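Visiting the open day at Nägeli: what we learned before we buy

Reading time: 2 minutes
Print | E-mail

In January I went to the open day of Nägeli, because our packing department must decide this year if we rent or buy a two-arm cell. I had a list of 35 questions with me and came home with an answer to most of them.

The first hour was for money. Genirent explained its rental contract, which runs for two years with service included. Oller only sells, and its offer does not contain the table, the wall panels or the training. These positions are easy to forget – in our first budget they were missing completely.

After the coffee we were taken to the demonstration cell, where the exercise was with a basket and a red cube.
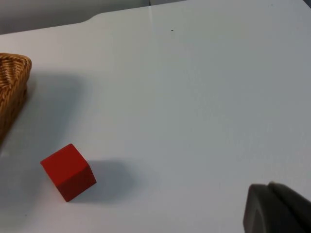
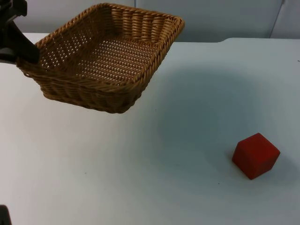

The basket held at its rim, the cube on the table. 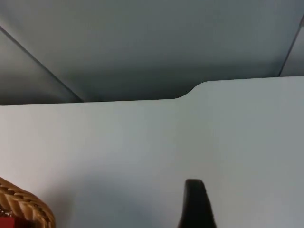
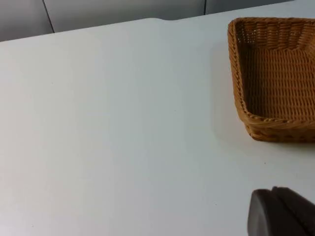 I asked what a spare set of fingers costs and how long is the delivery. The price was lower than I expected, but the waiting time is 40 days, so I will put one spare set for each arm into the first order. The wrist cameras are a separate line in the offer of Oller. With Genirent they are in the monthly rate.

The software from Flolter is paid per year and per arm. For a cell with two arms this means two licenses, also if one arm is standing still. My colleagues from purchasing did not like this, and we will ask for a better condition.

Floor space was my last point. We must move one shelf and bring a new power line to the corner, and the electrician's price is still open. I will write to Genirent first and ask if the rental can start after the summer holidays.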